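Shed and Bench Tips: Living With a Small Robot Arm

By Laine Strazds, Sillwood

A good few of you wrote in after I mentioned the Obi in passing, mostly to ask whether a hobby robot arm is any use at all in an ordinary home workshop, or whether it's just a very dear way of picking up a screw you could have picked up yourself. Fair question! I've had mine on the bench for 11 weeks now, so I reckon I've earned an opinion, along with a list of tips that I'd have been very glad of on the first Monday, when I had bits of foam all over the floor and the dog had gone off with the cable ties.

For anyone coming in fresh, the Obi is a benchtop arm sold as a kit by Flurkstead. Mine cost $1,696 delivered, which I paid myself, and that got me the arm, the gripper, a small camera that sits down near the gripper, a power brick and a bag of fasteners. Assembly took me two evenings. A patient person with decent light would do it in less, but I stopped for tea and I stopped again to find my reading glasses.

Choosing where it goes

Bolt it down. The kit comes with clamps and they're decent clamps, but a clamped base creeps a little every time the arm swings out to full reach, and by the end of an afternoon your careful positions are all a whisker out. I drilled through the benchtop and used coach bolts with big washers underneath. If you rent, or you simply can't bear to put holes in a good bench, fix the arm to a heavy offcut of hardwood and clamp the offcut at both ends.

Keep it away from the bench grinder. I know there's always a free spot next to the grinder, and there's a free spot for a reason.

Think about your own elbows as well. I had the arm on my right to begin with, and as I'm right-handed I was forever leaning across its patch to get at the pencils. It's on the left now and we get along much better. Put the stop button on the side you'll be standing, within reach without stretching, and then practise hitting it a few times with your eyes on something else.

Setting up the work

Fix your workpiece as firmly as you've fixed the arm. Whatever you're teaching it to handle, it needs to be in the same spot tomorrow as it is today. Double-sided tape is fine for trying things out. For anything you'll come back to, make a little fence out of timber strip, or screw down a couple of stop blocks, so that you can slide the piece home against two edges and know that it's right.

Before you run a job at any sort of speed, take it through once as slowly as the software will let you, and stop it at each spot where the fingertip comes near something. Get your head down level with the work and have a proper look at the gap. From standing height everything looks to have plenty of clearance, I promise you, and it's a different story from down there.
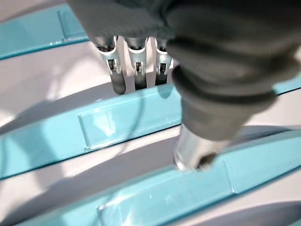 Metal fingertip just over the edge of the lowest slat, with the three clips behind.

Go easy on the approach height, too. The starter settings bring the fingertip in quite low, which is grand on a flat board and a bit hair-raising over anything with ribs, steps or raised tabs on it. I add a pause point straight above the target, well clear, and then have the arm come down from there in a separate slow move. It adds a moment or two to each trip. I've never minded.

Shiny plastic is worth a paragraph of its own. The camera does a lovely job on dull surfaces and gets muddled by glare, and glossy coloured plastic throws glare all over the place. Turn off the lamp directly over the bench and use a softer one off to the side. A sheet of baking paper taped over the front of a lamp (an LED one only, please, never anything that runs hot) makes a perfectly good diffuser, and costs you a strip of baking paper. Have a look at the camera view on your screen before you start, and shift the lamp until the bright streaks are off the bit you care about. A small patch of matte masking tape will settle things down as well, if you don't mind peeling it off later.

The fingers, and looking after them

The Obi comes with soft pads as standard. They're kind to painted surfaces and they hold odd shapes very nicely, but they're hopeless for poking at small parts. For close work I swapped to a set of metal fingertips from Jendham, which screw on in place of the pads. Do them up by hand, then give them the tiniest nip with the spanner. I overdid mine the first time and had a job getting it off again.

Every time you change tips, redo your heights. Every single time, even if you're putting back the same tip you took off an hour ago. Write it on a card and stick it to the base if you're as forgetful as I am.

Wipe metal tips with a soft dry cloth at the end of a session and have a feel for burrs. If you find one, a few strokes with fine wet-and-dry paper will sort it out. For the soft pads, warm water and a drop of dish liquid, then let them air dry on a tea towel. Don't use metho on them. Mine went tacky and stayed tacky.

Dust gets into the folds and joins of the gripper, particularly if you do any sanding in the same shed. A clean, soft paintbrush gets it out. Mine is a 2 inch one that was meant for the laundry door and has never met a drop of paint. When I know I'm going to be sanding, I pull an old pillowcase over the whole arm and tie it at the bottom with string.

Handling metal clips and other springy things

Springy stamped parts caused me more grief than anything else. They catch, they twist, and they fling themselves under the cupboard. Set the grip force low and raise it one notch at a time until the part stays put while you give it a gentle tug. Approach with the fingers lined up along the stiffest part of the metal and leave the thin bits alone. If you've several clips in a row on one mount, teach the far one first and work back towards yourself, so the gripper isn't reaching over the top of the ones that are still waiting.

And wear your safety glasses! The arm is slow and fairly polite, but a clip under tension is neither.

What I like about it

It's quiet. I can have the wireless on at a normal volume while it's going. The instructions are written by somebody who has evidently put one together, with proper drawings and all the bolt lengths marked. Teaching by hand is a pleasure, too: you press a button on the wrist, the arm goes loose, you move it where you want it, and you press again to save the spot. My grandson had the hang of it before I'd finished explaining. When I needed a replacement knob, Flurkstead posted one out at no charge and I had it inside the week.

What I don't

The power lead is too short, so you'll be wanting an extension, and do get one with a switch on it. The software forgets the name of your job if you close the lid of the laptop before saving, which caught me more than once and was met with language. The fasteners aren't sorted, so tip them into a muffin tin before you begin and save yourself a lot of rummaging. The gripper is also a good deal bulkier than the pictures on the box would have you think. In tight quarters you'll often find that the fingertip can get to the spot with no trouble and the housing behind it can't, so allow for the whole of it when you lay things out. I cut a rough cardboard outline of mine and I hold that over a new layout before I screw anything down.

Would I buy it again?

I would, with a couple of cautions. If what you want is a machine that tidies up the shed, save your money and buy some decent shelving. If you like fiddling, and you have a repetitive little job that always has you sighing, then you'll get a great deal of enjoyment out of it and a certain amount of work as well. There's a club in Sillwood that has an Obi set up for members to try, and I'd urge anybody who's undecided to go and have an hour on that one first.

A few of you also asked about mounting one on a trolley. I've half built one, using the wheels off an old barbecue, and so far it wobbles. I'll put up the measurements in April if I can get it to stand still. In the meantime, if you've found a good way of keeping the cable out of the road when the arm turns right round, do write in, as mine is held up with a bulldog clip and a bit of garden twine.

Laine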